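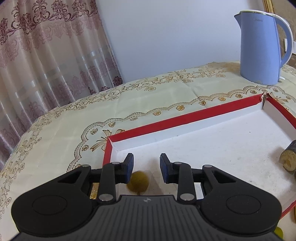 Why do shallow cardboard trays remain in use on household tables after the goods they carried are gone?

They are flat, light and free, they keep crumbs and small items off the cloth, and they can be thrown away when they become soiled.

Figure 4. Round table with a printed cloth, an electric kettle and an open cardboard tray with red outer walls and a white interior. One corner of the tray is torn. A short cob-like piece lies inside.

4.2 Cardboard trays as table containers

The previous section dealt with containers bought for the table, such as bread baskets, sugar bowls and napkin holders. This section deals with packaging kept for table use. We restrict the term "tray" to an open cardboard container whose walls are lower than its shorter side. Deeper boxes, lidded boxes and molded pulp inserts were coded separately and are reported in 4.3.

The Molluvov inventory covers 30 households, each visited on several occasions. All movable objects resting on the main eating table were logged in Hovix, giving 1,267 entries in total. An entry records the object type, its main material, its position on the table, what it holds, and its condition. Objects found in the same place on a later visit were given a new entry and linked to the earlier one. The totals therefore describe occurrences of objects, and the number of distinct objects is lower.

Trays were present in 11 households. In most of these the tray stayed on the table between meals and was moved only when the cloth was changed. Residents usually called it "the box" and seldom mentioned it when asked to list what was kept on the table. It was mentioned more often when the question was put in terms of tasks, for example where peelings, tea bags or shells are placed. We return to this difference in the discussion, as it affects any survey that relies on self-reported lists.

Position. Tables with an electric kettle showed a fairly regular layout. The kettle stood toward the wall, and the tray was set nearer to the seats. Figure 4 is coded as this type: the kettle is at the back, with part of a small white base showing behind its foot, and the tray lies on the near part of the cloth. Where the kettle was kept on a separate counter, the tray had no fixed position and was often pushed aside at mealtimes. We do not claim that the kettle determines the position of the tray. Both may follow from the location of the wall outlet, which was not recorded on the first round of visits.

Table covering. Trays were more common on tables with a textile cloth than on bare or plastic-covered tables. Several residents explained that a textile cloth has to be washed and ironed, while a plastic one is wiped. The tray takes part of the load that a wipeable surface would otherwise take. Printed cloths with a border, like the gold and light brown pattern in Figure 4, were treated as the better covering in some homes, and in these the tray was more likely to be left out permanently. The sample is too small to separate the effect of the cloth from that of household size.

Contents. Contents were coded in four groups: food in its eaten state, food waste, small dry goods, and non-food items. Mixed contents were coded by the item occupying the largest area. The distinction between food and food waste caused the most disagreement between coders. A piece with a cut end, a rind or a husk can belong to either group, and its state on a single visit does not settle the matter. The piece in Figure 4, with a rough brownish outer layer and a pale yellow, porous interior, was first assigned to different groups by the two coders. Under the revised rule, such items are entered as "plant matter, undetermined" unless a resident identifies them during the visit. The revised rule was applied to all earlier entries.

Condition. Wear was scored on the scale proposed by Sotiropoulos, adapted for board. Score 0 denotes no visible damage, 1 denotes marks on the interior floor, 2 denotes a split or torn wall or corner, and 3 denotes a tray that no longer stands square. The highest applicable score is used. The tray in Figure 4 has faint gray specks and smudges on its floor and a ragged flap at the far corner, and is scored 2. Corners failed before walls in nearly every linked series. Residents tolerated torn corners and replaced a tray mainly when the floor became stained. Score 3 was rare, and in the linked entries it was usually followed by the absence of any tray on the next visit.

Replacement. New trays came from ordinary grocery and confectionery packaging. Few households kept a reserve. Where a tray had been discarded and no suitable packaging was at hand, a plate or a folded sheet of newspaper took its place. These substitutes were logged under their own types, which lowers the apparent continuity of the practice. A purchased plastic tray, the Jorton model supplied to two households in March as part of the storage trial, was used for mail and keys in one home and put away in the other. Neither household gave up its cardboard tray during the trial.

Two limits should be noted. Visits were made in daytime only, so evening meals are underrepresented. Residents also knew in advance that the table would be recorded, and some clearing must be assumed.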